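Filed under: Diary, Allotment & Garden

Friday, August 5, 2022

Up at half past five because the bedroom was already too warm to lie in, and I thought I might as well be down at the plot before the sun came over the railway bank. I had the whole place to myself for an hour. Dew on the squash leaves, a blackbird turning over my mulch as if he paid the rent, and a great quiet over everything except for the goods train, which I have stopped minding. I drank my tea out of the flask lid and did nothing at all for a good ten minutes, and I would recommend it to anyone.

Then the beans. Oh, the beans. I left them for two days and they have gone mad, long leathery things hanging right at the top of the poles where I can't reach without the step. I picked until the bucket was full and then started on my hat. The Kevby plants (that's the flat yellow sort I swapped for at the seed table in spring) are well ahead of the runners this year, and they don't seem to mind the dry half so much. I must remember to save seed from the pole nearest the shed, which was first into flower and has hardly stopped since. I have tied a bit of red wool round it so I don't absent-mindedly pick the lot and eat next year's crop with butter.

Canan Yüksel came along at seven with her barrow and we stood talking over the fence until it was properly hot. She has lost most of her early potatoes to scab and was very cheerful about it, considering. She says it's the dry spell in July that did it, just when the tubers were forming, and that she should have watered then and let the lettuces go hang. I had always thought scab was something in the soil and that was the end of it, so I was glad to hear there's a thing one can do. Mine are still in the ground. I lifted one plant while she stood there, out of curiosity, and the potatoes were small but clean-skinned, and I gave her half of them for her supper. She gave me a jar of her vine leaves in return, so I came off best.

We got on to onions after that. Hers are up and drying on the old bed frame; mine still have green necks, and I've been dithering over whether to bend them down. My father always bent his, all in one go on a Sunday evening, walking backwards down the row. Canan says leave them be and they'll fall when they're ready, and she is usually right, so I have left them be, though my hands itched a bit.

Home by ten, filthy, and straight on to the beans before I could talk myself out of it. Topped and tailed the lot at the kitchen table with the wireless on and the back door open. I froze the young ones in bags and kept the big ones for chutney, and went hunting for the recipe I had from old Mrs Polák next door when we lived in Tallitz, which is written on the back of a gas bill and never where I left it. It was in the atlas. It wants 15 small onions, which seems a great many until you've cooked them down, and a whole spoonful of turmeric, and you mustn't be shy with the vinegar. The house smells of it still. I have had every window open since dinner time and it's in the curtains now, I'm sure of it. 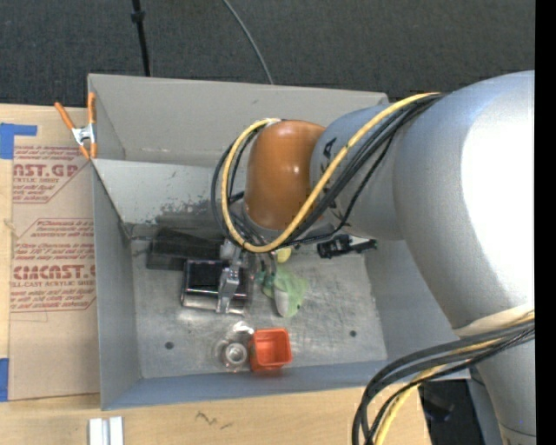 I only got six jars in the end, having miscounted my lids, so what was left over went into a pudding basin with a saucer on top and will have to be eaten first, which is no hardship. I did ring the shop on the corner about lids and they've none until next week. Everybody's at it, apparently! I shall ask my sister, who never throws a jar away and never fills one either.

Seed catalogue from Clukasano came in the second post and I took it out to the step with my feet in a bowl of water. There's a purple-podded pea I've fallen for and I have turned the corner of the page down. I know perfectly well that I said no more peas after the pigeons last year, but I might manage it under netting, at the end where the gooseberries used to be. I'll sleep on it. They say they have about 2,000 sorts in there and I think I must have looked at every one, because when I got up the water had gone cold and my tea with it.

Still no rain. Clouds came up over towards the church at teatime and I stood at the gate like a fool with my face up, but they went round us. Went back down at eight with the cans and gave the squash and the late carrots a good soak, then walked home the long way by the canal. Bats out. Must wash the bucket tomorrow and find some string for the tomatoes.

7 comments | 12 shares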